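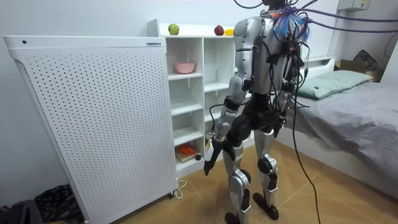

Bedroom test, robot at the shelf. Fruit on top, pink bowl in a cubby.

Posted December 4, 2023 by Houda Naciri

Search this forum Go Advanced

Been reading the "robots will do your housework by Christmas" threads and thought I'd add some colour. The job is fruit off the top of the shelf, into the bowl. My four-year-old does it for a sticker. Would you trust a machine with it yet, or the bed for that matter?

drevirow_dan
Bed, no. A fitted sheet beats me most Sundays and I've got fingernails. Fruit, maybe, if it's happy with 2 tries out of 4.

Ahuja
Disagree. Picking up an apple is mostly sorted. We've had an arm packing parts at the Altanstead shop since September and it drops fewer than the night shift did.

drevirow_dan
Your arm is bolted down and the parts turn up in the same spot every time. My kids don't put anything in the same spot twice.

gilgate21
Look at the cables on that thing. I'd spend the morning walking it around the bed like a nervous Labrador. And the bowl's inside a cubby, so it has to reach in without knocking the shelf.

Ahuja
Cables are a lab problem. Give it a few years.

gilgate21
You said that about the mower — the one that's still in my neighbour's hedge.

Houda Naciri
So that's one yes, one no and a mower. Has anyone costed a cleaner? Mine quoted roughly $200 and she does the fitted sheet.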